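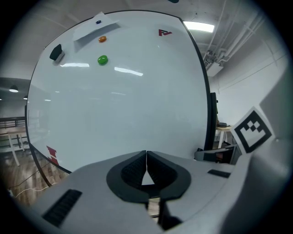
The whiteboard, with magnets.

Averaging down on Kaltberg before the June report?

slowpour_dividends
March 16, 2022
Hi everybody, I've been reading this board for ages and finally made an account, so please be kind to me. I own 172 shares of Kaltberg that I bought in two batches, and my average cost comes out to $44 a share. It has been sliding for weeks now and I keep going back and forth on whether to buy more before they report in June. My head says the business is the same one I liked last year (boring, steady, pays me a little something every quarter). My stomach says otherwise. How do you folks decide when to add to something that's down?

porchlight_investor
Welcome! Glad you came out of hiding. I've held Kaltberg a long time and I added a little last week, so take this with that in mind. What I do is pretend I don't own any and ask if I'd start buying today at this price. If the answer is yes, I buy a small amount and then go outside and do something else for a few days. My cost basis feels terribly important to me, but the market has never once asked me what it is.

ledgermoth
I'm going to disagree with porchlight, with affection as always. Their margins have been shrinking and management keeps blaming freight. Maybe it is freight! But Llanos ships the same kind of goods over the same routes and they've held up a good deal better. I'd want to see the June numbers first, and if I end up paying a couple of dollars more for the comfort of knowing, I can live with that.

porchlight_investor
Fair enough, though Llanos locked in their shipping contracts early and Kaltberg didn't, so I'm not sure you're comparing like with like. Those contracts run out sooner or later and then we'll see who looks clever. I do agree the last call was hard to listen to. They took forever to answer a very simple question about inventory.

ledgermoth
Locking in early is part of running the company well, though, isn't it? I give Llanos credit for that, I don't subtract it.

tallgrass_annie
Can I ask the question that should come first? How much of your whole account is this one stock? I got myself badly stuck with Claltosance years ago by doing exactly what you're describing, adding a little and then a little more, each time feeling so sensible about it, until one day I looked and it was nearly everything I had outside my retirement plan. I still own some. I'm still a bit sore about it.

slowpour_dividends
Oh, that's a good question and it made me go look. It's a bigger slice than I thought, close to a fifth. The rest is mostly index funds plus a small bit of Skedbridge that my brother talked me into. And I'm sorry about Claltosance, that sounds like a miserable stretch.

tallgrass_annie
Thank you, it was, but I sleep fine these days. A fifth would be plenty for me. I'd leave it alone and let the dividends pile up in cash until June.

porchlight_investor
At a fifth I'd probably sit still too. I didn't know that when I wrote my first answer.

ledgermoth
Mark it down, porchlight and I agree on something. I'd still trim a few shares if it were me.

slowpour_dividends
I don't think I can bring myself to sell at these prices, ledgermoth, but I won't buy any more for now. Thank you all so much for taking the time. I'll come back to this thread after they report and tell you how I'm feeling.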